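Notebook, two-arm sorting cell
26/08/2020

Started the day with the left arm faulting on every third or fourth pick of the solenoids. Same code as before, grip position error, and it clears with a reset and then comes back. Read through the February notes first. In February it was the finger screws backing out. Checked those, all tight, paint marks still lined up. So something else.

Took the gripper down to the home width and put the feeler gauge between the fingers. Left finger touches first, right one late. Ran the zero routine from the Gatum panel, then again, and got a different number each time. The spread should be 2 counts at most and I was getting a lot more than that. Cleaned the finger faces with alcohol, there was a film on them, probably off the plungers. Zeroed again and the numbers settled.

Cable next. The one going to the left gripper had been tied too short at the last service, so at full wrist rotation it pulls on the plug. Cut the tie, gave it more slack, tied it again further up. Same check on the right arm, that one was fine and I left it alone.

Then back to parts. Trays stay where they were: solenoids and the other small wired parts upper left, ring boards lower left, harnesses on the right in both trays, steel tray in the middle with clean paper. The paper matters more than I thought, bare steel was throwing glare into the overhead camera and the part finder was losing the crimp terminals. Change it when it gets marked up.
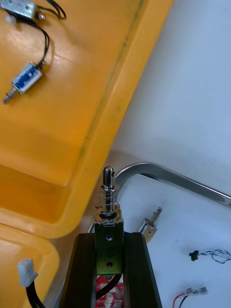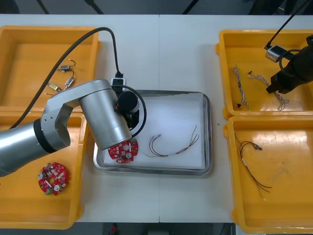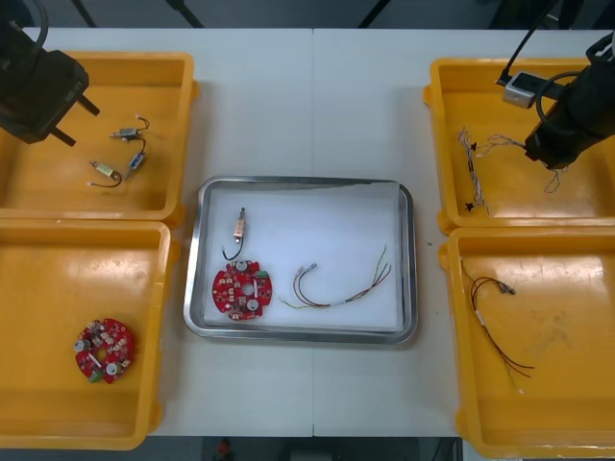

Asnakech Jemal

Settings as they stand now, left arm:

Grip force down one step from where Alemayehu had it. The solenoid frame can take more but the plunger and spring can't, and if the part is picked a little high the fingers close on the spring. Pick height lowered so the fingers land on the frame.
Approach speed 200 in the tray, full speed everywhere else.
Settle time before closing left at the default.

The part should come up with the plunger pointing up and the wires hanging free below the fingers. If the wire gets trapped between a finger and the frame the grip width reads wide and the check passes it anyway, so the width window needs tightening. I have not done that yet. It needs a set of good picks on every solenoid type first, because the bodies are not all the same size and one window for the lot will reject good parts.

Right arm:

Nothing changed on force. The harnesses are still the hard part. When the strands are tangled the finder picks a point in the middle of the bundle and the arm lifts the whole thing, connectors swinging. Better to lay them out by hand with the connector end clear before starting a run. Cloris wants to try teaching a pick point just behind the terminals. Fine by me, but save it under a new name and keep the old recipe.

Collision zone over the steel tray: only one arm allowed in at a time, and that is set in the cell program, not on the arms. If you jog by hand the zone is not active - go slow and park the other arm first. I nearly found this out the hard way when I was doing the cable.

Service counter on the left gripper read 2,950 cycles when I opened it up. The Clurkitz sheet we keep in the cabinet says to wipe and grease the slides every 1,000, so we are well behind. Greased both grippers and reset both counters. I wrote the next due figure on tape on the side of the controller.

Afterward ran the small parts from the upper left tray to the steel tray and back until lunch. No grip faults. One miss on the blue labeled solenoid, fingers came down beside it. That looks like camera offset to me and has nothing to do with the gripper. Redid the offset with the target plate and it has been good since, though I didn't run it for long.

Still to do:
- width window per solenoid type
- new tie points for the left cable, the one I used is temporary
- spare finger pads, we have one pair left in the drawer
- look at the plug on the left gripper again after a few days, one pin looked a bit pushed back
- put the ring board recipe back on, I turned it off this morning and it is still off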